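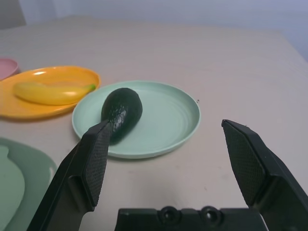

3.2 Plates and food items

Sorting by plate was chosen as the main table task because it needs little explanation and can be reset in a few seconds. Each layout pairs a set of colored plates with food items, and the item has to end up on the plate named in the instruction sheet. Plates differ in color and, where possible, in outline. In Figure 2 the avocado lies on the left half of a round mint-green plate, while the toy banana takes up most of the length of an oval orange-yellow one. We scored both as correct placements. An item did not have to be centered, and its direction was ignored, but it had to rest fully inside the raised rim.

Figure 2. Avocado on the mint plate and banana on the orange-yellow plate, Bemus set.

The Bemus set was used for 64 layouts and the Sturkorby set for 37. The two sets share no plate colors. Layouts were drawn up in advance and printed on cards, one per layout, and the cards were shuffled before each session. Plates were allowed to overlap at the edges. Early on we tried keeping a fixed gap between them, but this made the table look unlike any table people eat at, and setting it up with a ruler took longer than the task itself. The gap rule was dropped in February and the layouts affected were repeated.

Long and round items caused different kinds of scoring disputes. With long items the question was nearly always whether an end hung over the rim. With round items it was whether the item had come to rest before the time limit of 30 seconds. Two raters scored every layout separately and then compared sheets – where they disagreed, the layout was scored as a miss. Petrenko plates, which are almost flat, were left out for this reason after the pilot, as the raters could not agree on where the rim began.

Tabletops were plain and light in color in all sessions. Small marks on the surface were left alone unless they fell under a plate position, in which case the card was turned by a quarter and the layout was set again.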